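作業机の天板、反りとたわみ対策について
木工・DIY掲示板 > 作業台・治具

1 名前:larkin_78
自作作業机の天板について相談です。
現状は幅1800、奥行750、厚さ24のラワン合板1枚。脚は四隅のみで幕板なし。中央に卓上ボール盤を置いたところ、長手方向の中央で2ミリ下がりました。直定規とすきまゲージで測定、荷重を外すと戻ります。
候補は次の二案です。
案A:同じ合板をもう1枚積層して48厚にする
案B:下面に60×30の角材を長手方向に2本通す
費用はBが安いのですが、膝上の空間が減ります。どちらが妥当でしょうか。

2 名前:Ottar Aasen
たわみは断面二次モーメントで決まります。単純梁として厚さを倍にすれば剛性は8倍。ただし2枚が完全に一体化している場合の話で、重ねてビスで留めただけなら層間が滑り、2倍に近い値まで落ちます。案Aなら全面接着が前提です。

3 名前:pichit_r
全面接着は簡単に書かれますが、この寸法をクランプだけで均一に圧締するのは個人の設備では難しい。中央に圧がかからず浮きます。当方は案Bを推します。角材は60の辺を縦に使うこと。寝かせると効果は大幅に落ちます。

4 名前:Ottar Aasen
>>3
圧締は、当て木を中央が凸になるようわずかに削って両端を締めれば中央にも圧が回ります。難しいとまでは思いません。

5 名前:pichit_r
>>4
1800の長さに対して当て木を何本用意する想定ですか。接着剤の可使時間内に全部締め終わるかどうかも問題です。夏場ならなおさらです。

6 名前:sirkora
仕上げの話も少し。
積層するなら表裏の塗装条件を揃えてください。表だけウレタンで塞ぐと、裏から吸湿して反ります。うちの机がまさにそれで、梅雨を越したら対角で持ち上がりました。
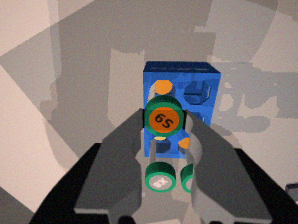 結局、裏面にも同じ塗料を2回塗って、ひと夏置いたら反りはほぼ戻りました。木口は特に吸うので、先に薄めた塗料を染み込ませてから本塗りに入るのが確実です。

7 名前:larkin_78
>>6
裏は無塗装でした。たわみとは別件ですが合わせて直します。塗料は水性でも構いませんか。

8 名前:sirkora
>>7
水性でも可。ただし透湿の抑制は油性二液のほうが上です。エアコンのない部屋なら油性を勧めます。

9 名前:Mal-soon Do
横から失礼。四隅の脚だけで幕板がないなら、横揺れのほうが先に問題になりませんか。ボール盤は重心が高いので、天板を固めても架台が弱ければ加工時に振れます。幕板を前後に入れれば、たわみと横揺れの両方に効きます。

10 名前:pichit_r
>>9
同意。前側の幕板は膝に当たるので、50ほど奥に引っ込めれば実用上は困りません。

11 名前:Ottar Aasen
>>9
横揺れの指摘はもっともですが、幕板で支えられるのは前後の縁だけです。中央に置いた荷重に対しては、奥行方向にも根太が要ります。750スパンなら60の角材を縦使いで足ります。

12 名前:larkincrab
木にこだわらないなら、アングル材を下に通す手もあります。L40×40×3なら膝の邪魔にもなりません。合板とは膨張収縮が違うので、ビス穴は長穴にしておくこと。

13 名前:crisoforo_e
>>12
長穴に賛成。自分は丸穴で固定して、冬に天板の木口側が割れました。座金も大きめのものを。
色についても一言。墨付けや細かい部品の扱いが多いなら、天板は明るい無彩色が楽です。木目が濃いと鉛筆線が見えません。参考に薄い灰色の天板を貼っておきます。

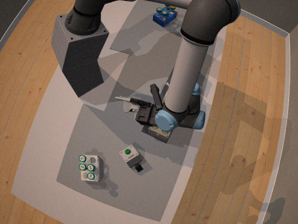 薄い灰色の大きな作業台。アームの台座は天板の奥寄り

14 名前:larkin_78
>>13
色は考えていませんでした。灰色にすると切り粉の汚れは目立ちますか。

15 名前:crisoforo_e
>>14
木粉は目立ちません。目立つのは切削油の染みです。鉄も扱うならボール盤の下だけ鉄板を敷くほうがよい。

16 名前:Ottar Aasen
>>13
つや消しであることのほうが重要です。明るい色でも、つやがあると照明が映り込んで墨線が読めません。

17 名前:larkin_78
方針をまとめます。
・合板は1枚のまま
・前後に幕板、前側は50奥へ
・奥行方向に60の角材を縦使いで3本、うち1本はボール盤の直下
・裏面と木口も表と同じ塗料、油性二液、つや消し
積層は見送ります。脚との接合は鬼目ナットと六角ボルトの予定です。

18 名前:Mal-soon Do
>>17
鬼目ナットは木口に打つと抜けやすいので、脚側が木口になる場合は貫通ボルトにしてください。

19 名前:pichit_r
>>17
直下の1本は、ボール盤の固定ボルトと干渉しない位置を先に墨付けしておくこと。以前それで角材を外してやり直しました。

20 名前:larkin_78
>>18 >>19
了解です。ボルト位置を先に出してから角材を切ります。5月中に組んで、同じ方法で再測定した値を書き込みます。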